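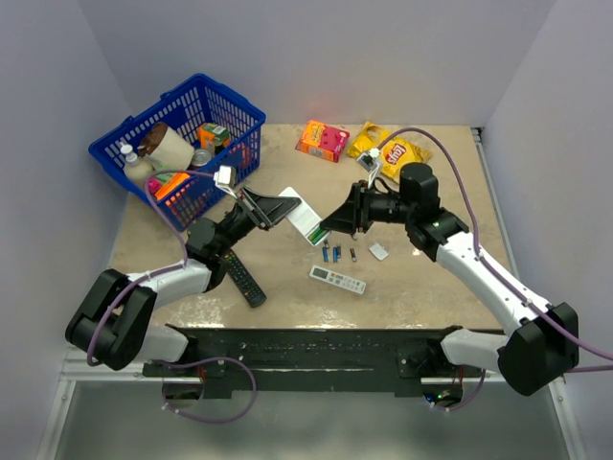
Two arms, one white handheld, mid-table.

Friday, November
Tae-yang Ryu

Mock hearing build, second pass. Writing this up before I forget it, because today went so much better than the first run and I want Ravindra to have it all when he gets back.

Quick recap for anyone reading over my shoulder: we're building the practice file for the advocacy workshop, the one where new lawyers get a bundle in the morning and stand up in front of a bench in the afternoon. The case is Dubey v. Jivstead, a small claims dispute over a kitchen deposit. Old version of the bundle was 200 pages. Far too fat. People spent their whole prep hour hunting for the contract and then stood up with nothing to say. New version is 59 pages, and I love it.

What came out: all the duplicate invoices, the second survey, both sets of phone logs. What stayed: the order form, the three emails, the letter before suit, two short witness statements. I went back and forth on the phone logs. Ravindra's note in the margin says keep them, "they need something to ignore," and he has a point, so I've put one page back in at tab 6. One page of noise feels right to me.

The amount in dispute is now $993. It used to be a round thousand and everybody rounded in their heads and never did the arithmetic. With an awkward number they have to work out the deposit less the delivery charge, and the bench can ask where the figure comes from. First person up this morning got that question cold and went completely silent, then found it at tab 3 and read it out beautifully. I wanted to cheer!

Timing. 30 minutes per hearing is still the limit. Openings ran long in two out of five, mostly people telling the whole story from the first visit to the showroom. I tried a thing with the last pair where I had them say the order they wanted from the court as their very first sentence, then sit down, then get up and start properly. Huge difference. The opening after that was half the length and you could follow every step. Doing this with everyone next time.

Cross-examination is still the weak spot. The Jivstead manager's statement has a date problem built in (he says he called on the ninth, the email says the twelfth) and only one person used it. She used it too early, before she'd pinned him to the ninth, so he wriggled out. Great teaching moment and we talked it over for a good while. I'd like to add a one-page worksheet, just two columns, "what he must agree to" and "what I ask after that." Draft is in the Grokano folder, very rough, please scribble on it.

Things that broke:
- tab numbers in the bench copy don't match the party copies after tab 7. My fault, I renumbered one and forgot the other.
- the email at tab 4 prints with the last line missing. Needs re-exporting.
- Mrs. Dubey's statement isn't signed. Someone objected to that, which wasn't planned at all and was wonderful. Leave it unsigned? I vote yes, and give the bench a note on how to rule.

Open question on the Hitevmont room. It has a proper raised bench and a witness chair, and standing in there changes how people speak - they slow down, they look up. The seminar room is easier to book but everyone mumbles at their laptops. I'd take Hitevmont every time, even if it means starting at 8.

Also nearly forgot: swap the feedback order. I gave mine first and after that the group just agreed with me. Next run the opponent goes first, then the bench, then me if there's anything left to say.

For Ravindra: tab 6, worksheet, unsigned statement. I need a yes or no on each before I reprint. I'll fix the tab numbers over the weekend and leave a clean copy in your tray.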